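Datthorpe Clothing Swap Moves Into Bigger Rooms for Its Spring Season

DATTHORPE, May. The Datthorpe Clothing Swap, which has been helping neighbors trade shirts, coats, trousers and school clothes since it began on a pair of borrowed coat racks, is delighted to announce that it is moving into larger rooms at the old Berkesano shoe store on Onaneck Street. The doors open on Friday at 10 in the morning, and everyone is welcome, whether you come with a full suitcase or with nothing but a free hour and a little curiosity.

Regular visitors will know that the swap outgrew its first home quite a while ago. The last one of the winter brought 161 people through a room that was meant for a chess club, and although everybody was wonderfully patient (thank you, truly, to those who waited out on the steps in that wind), it was plain to all of us that we needed more space and, while we were at it, a proper place to try things on. The new rooms have both. There are four fitting booths with real curtains, a long counter for checking in, good daylight from the street side, and a back room with chairs for anyone who has come along to keep a friend company.

"I have lived in Datthorpe most of my life and I don't believe I've bought a winter coat in this town for years," said Purificación Pacheco, who started the swap and still runs the check-in counter. "People bring in lovely things, and they tell you all about them while you write out the ticket. I know which dress went to whose graduation. I wouldn't trade that part for anything, and I hope having more room won't mean we talk any less!"

For those who haven't been before, the way it works is simple. You bring clean clothes in wearable shape, and for each piece you are given a ticket. Each ticket is good for one piece from the racks, whatever it is, so a T-shirt may be traded for a wool coat if the wool coat is there and it fits you. Tickets don't expire. Children's clothes are outside the ticket system altogether and can be taken freely, as they always have been. First-time visitors who bring nothing at all will be given 3 tickets at the door to get them started.

We do ask that people sort at home before they come, and we would like to say a word about that, as it makes such a difference to how quickly the counter moves. Lay things out on the bed in decent light. Check the knees and the seat of trousers, run every zipper up and down, turn out the pockets (we have a jar of house keys, and we would dearly love to give them back), and look closely at dark clothes, where lint and worn patches like to hide. A missing button is perfectly fine. A broken zipper is fine too, so long as you pin a note to it for the mending table. 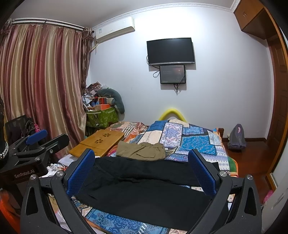

On the matter of sorting, Maksym Kravets would add that people are usually much too hard on their own clothes, and that half of what gets left at home with an apology would be gone from the racks before lunch. Bring the plain things, he says, especially the plain trousers, because fancy jackets are admired all day long while a good ordinary pair in a common size is what most folks came in hoping to find.

The mending table, by the way, is coming along to the new rooms and will be a good deal larger. It will be run by Dixit Tailoring, the family shop across the street, which has kindly offered to hem, patch and replace buttons at no charge during swap hours. Larger jobs, such as new linings or taking in a suit, can be left with them and picked up later at the shop's usual prices. If you would prefer to learn to do it yourself, pull up a chair. There is plenty of thread, and the company is very good.

The spring season will also see the return of the work-clothes rack, which was so well liked last year. It is set aside for people starting a new job or going to interviews, and nothing on it requires a ticket. We are particularly short of dark trousers, plain belts, flat shoes and anything sturdy enough for outdoor work. If you have such things in the back of the closet and have been wondering whether anyone would want them, please do bring them in.

We can't take underwear, swimsuits, pillows or bedding. Shoes are welcome if the soles are sound. Bags of clothes shouldn't be left outside the door overnight, however kindly meant, as the rain gets to them before we do.

The new rooms are on the ground floor, with no step at the entrance, and there is parking behind the building. Coffee and something baked will be on the counter until they run out. Anyone wishing to help with hanging and folding before the opening is invited to knock on the side door that morning from 8 o'clock onward.

For further information, or to arrange a visit before the doors open, please ask for Purificación Pacheco at the Datthorpe Clothing Swap, Onaneck Street, Datthorpe.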